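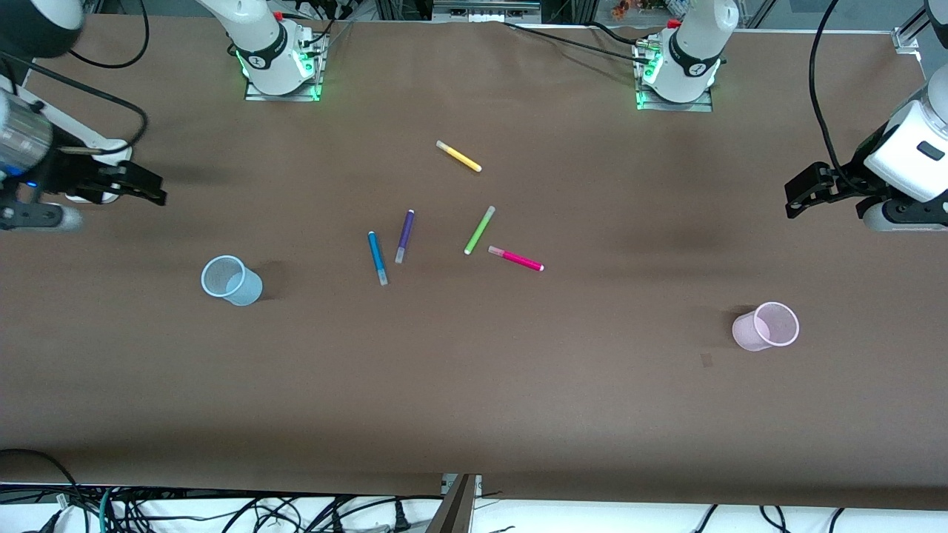

4. Setting up the two-cup sorting task

Use this section after both arms are bolted down and powered (section 3). The marker and cup set comes in the Trultier accessory box. Allow 36 minutes the first time.

4.1 Lay out the table

1. Cover the work surface with the brown paper from the roll. Let the near edge fold over the front of the table and tape it underneath. Small wrinkles do not matter. Flatten any ridge high enough to stop a marker from rolling.

2. Check the light on each base plate. Green means the arm is ready. If either plate shows red or stays dark, go back to 3.6 before you place anything on the table.

3. Put the light blue cup on the side of the right arm and the pink cup on the side of the left arm. Stand both with the open end up.

NOTE: "Right" and "left" are always the robot's own. When you look at the table from the front edge, with the bases on the far side, the right arm is on your left. The Onard software uses the same names.

4. Lay the markers between the cups, caps on. They can point in any direction but should not be stacked or touching. The starter routine uses yellow, purple, blue, lime green and magenta.

5. Keep the cables that run past the bases toward the far edge. Slack cable must not lie among the markers.

CAUTION: Leave enough slack in the cable along each arm for a full turn of the wrist. A cable pulled tight at the start position can unseat the connector. Do not tie it to the table.

4.2 Set the start position

1. On the controller, open Tasks, then Sorting, then Two Cups.

2. Press Home. Both arms move in from their own sides and stop with the grippers above the table, pointing inward.

CAUTION: Keep hands and sleeves off the table while the arms move to Home. The stop button works at all times, including during homing.

3. Look at the gap between each gripper and the cup below it. If a gripper would hit the rim, move the cup toward the front edge and press Home again.

4. Press Save Layout. The default name is the date and time. You can type your own.

4.3 First run

1. Set speed to 48 percent. Do not go higher until a full run has finished with no dropped markers.

2. Press Run and keep one hand near the stop button.

3. If the arm misses a marker twice, the routine pauses and shows code 44. Move the marker by hand to a clear spot, step back, and press Resume.

4. If code 3619 appears, a gripper has lost its zero point. Empty both cups, press Home, and follow 5.2.

NOTE: Replace the paper when it tears or picks up heavy ink marks. Plain brown packing paper from any store will do.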